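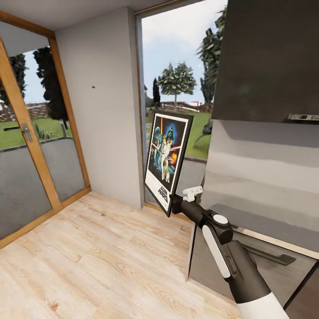
When Serena Galli moved to Vellside, she did not plan to teach anybody Italian. She had found a job in the office of a seed company and wanted, as she says, "only to be quiet for one year". Now she has an evening class of 14 adults in a room behind the library, and the class has a waiting list.

I met her in May, one hour before the lesson. She was cutting paper cards with verbs on them and she did not stop cutting while we talked.

"It began with a neighbour," she told me. "He wanted to read the letters of his grandmother. I said yes, come on Tuesdays or whatever day, I make coffee. Then he brought his sister, and she brought two people from her choir."

The letters were difficult. The grandmother wrote half in dialect, and Serena comes from a different region, so she had to telephone her aunt for some of the words. One word they never solved. It is perhaps a kind of bread, or a kind of basket for bread.

I asked her what is the most common mistake of her students. She thought for a while.

"They wait. They want the sentence to be correct before they open the mouth. I did the same with English, for nearly 3 years. In the shop I bought only things I could take from the shelf myself, so I never had to ask for cheese."

There is no textbook in her class. Hakim Khoo, one of the first students, told me that this worried him at the beginning. He is an accountant and he likes to know on which page he is. "In the second month I wrote my own index in the back of my notebook," he said. "Serena laughed, but then she asked if she may copy it."

The class pays 4 pounds a person for each evening, and this covers the rent of the room and the coffee. Serena takes nothing from it. She was asked to open a second group in Protgate, but the last bus back leaves too early – and she does not drive.

Does she still want the quiet year? She put the cards in a envelope and looked for a pen to write on it.

"Maybe in winter," she said. "First we must finish the past tense."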